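Before you book any airtime in Pemeo, please set up the station list first. I know it's tempting to jump straight to the fun part and schedule your candidate's new spot, but a campaign that skips this step usually ends up retyping everything the week the ads are meant to run!

## 4. Scheduling a campaign ad

1. Open **Buys** and choose **New flight**. (A flight is just the stretch of days your ad will run, and you can change it later.)
2. Type the name of the race the way it appears on your filing papers, right down to the district number.
3. Pick your stations. Radio and television sit on separate tabs, so if your favorite morning show seems to be missing, try the other tab before you write to us.
4. Set the spot length. New flights start at 90 seconds, and most county campaigns will want to bring that down.
5. Paste in the "paid for by" line. Pemeo won't write this for you, and it won't check it against your state's rules either.

**Note:** You can save up to 50 stations in one list. If you're running in Nillstead and Gonar both, make two lists and give them names you'll still understand in October.
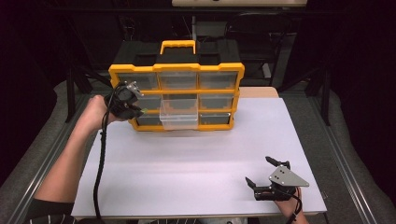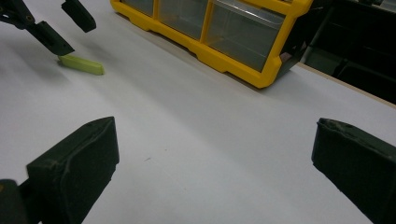
*Simin Hassanpour*

6. Click **Hold**. The times turn amber, which means the station has been asked but hasn't said yes.
7. When a station accepts, its times turn green. Open each one and press **Confirm** to send the order.

**Caution:** A confirmed order is a promise to pay. Canceling inside 4 days of the air date goes through the station's own sales desk, and Pemeo can't pull the ad back for you, however nicely you ask.

### If you need to swap the ad

Candidates do change their minds, bless them, often late in the evening after a debate. Open the flight, choose **Replace spot**, and upload the new file. The new version has to be the same length as the old one. Stations on the Salehi network also want a fresh script with every swap, so keep that handy, and send it from the **Papers** tab.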